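Tutusgate Community College
Department of Education and Community Studies
School and Community Partnerships
Unit 6: Weekend Food Programs in Elementary Schools

Purpose of this unit

Students who complete this unit will be able to explain how a weekend food program operates within a public elementary school, identify the staff roles on which it depends, and prepare a basic distribution plan. Students should have read the Hundton case packet before class. Copies are available at the reserve desk and may not be taken from the library.

1. Definition

A weekend food program sends a small supply of food home with enrolled children before the school is closed for two days or more. It is separate from the school breakfast and lunch service, and is usually supported by donations. Such programs are known by many names (backpack program, take-home program, Friday bag). The term "weekend food program" is used throughout this course and should be used in written work.

2. Enrollment

Schools follow one of two general models.

Open enrollment. Any family may sign up by returning a form. No proof of income is requested. Participation is generally higher, and supply is harder to predict in the opening weeks.

Referral enrollment. Teachers, counselors or the school nurse suggest families to a coordinator, who then contacts the home. Numbers are steadier. Children whose needs are not apparent to staff may be missed.

The Hundton district began with referral and changed to open enrollment in its second year. Enrollment rose from 53 children to 311 across six schools. Students should be prepared to discuss which parts of this increase can be credited to the change in model and which may reflect the addition of new buildings.

3. Contents of the bag

Items are selected for safety, weight and ease of preparation. A young child must be able to carry the bag on a bus, and some children will prepare the food without an adult present. Common choices include shelf-stable milk, single-serving cereal, fruit cups with pull tabs, wrapped snack bars, and pasta meals that can be heated in a microwave. Glass containers are excluded. Cans that require an opener are excluded at the lower grades.

Allergy information must be collected at enrollment and reviewed each term. A separate packing line is recommended for bags free of nuts. At Kairys Elementary these bags are packed first, before any other food is brought to the tables, and are closed with a green tie.

4. Privacy in distribution

The method of distribution has a direct effect on whether families remain enrolled. Three methods appear in the case packet:

Delivery to the classroom during recess, with the bag placed inside the child's own backpack.
Pickup from the front office at dismissal.
Pickup by a parent or guardian from a side entrance after 4:00 p.m.

The Grestska school reported that nearly half of its enrolled fifth graders stopped collecting bags when office pickup was introduced. Classroom delivery was restored in March. Note that the report does not include interviews with the children, and its account of their reasons should be read with care.

5. Storage and records

Food is kept off the floor on shelving in a locked room. Stock is rotated by date. The coordinator records the number of bags packed, the number sent home and the number returned. Names are not entered on the packing sheet; each bag is matched to a room number only.

6. Assignment

Prepare a distribution plan of two pages for one of the schools in the case packet. The plan must state the enrollment model, the contents of a standard bag, the contents of an allergy-safe bag, and the method of distribution. Attach a draft of the letter that would be sent to families, written in everyday language. Plans are due at the start of the next class meeting. Late work is accepted under the terms given in the syllabus.

Terms for review: open enrollment, referral enrollment, shelf-stable, rotation, packing sheet
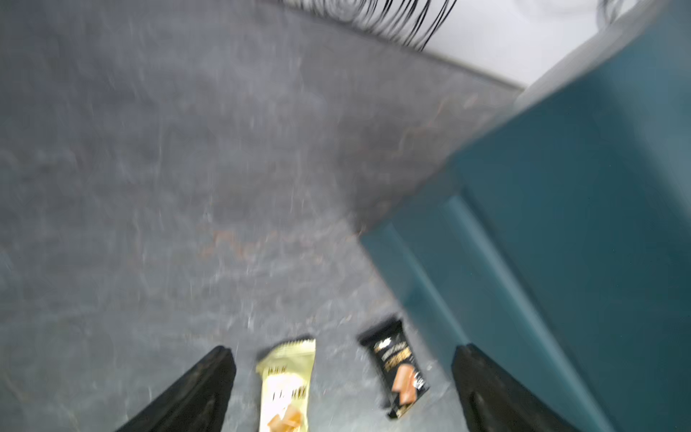

Comment on the course page: Could section 5 say what happens to returned bags? At the school where I am placed, unopened items go back on the shelf and the allergy-safe ones are kept apart, but the case packet gives no rule for it and I would like to include one in my plan.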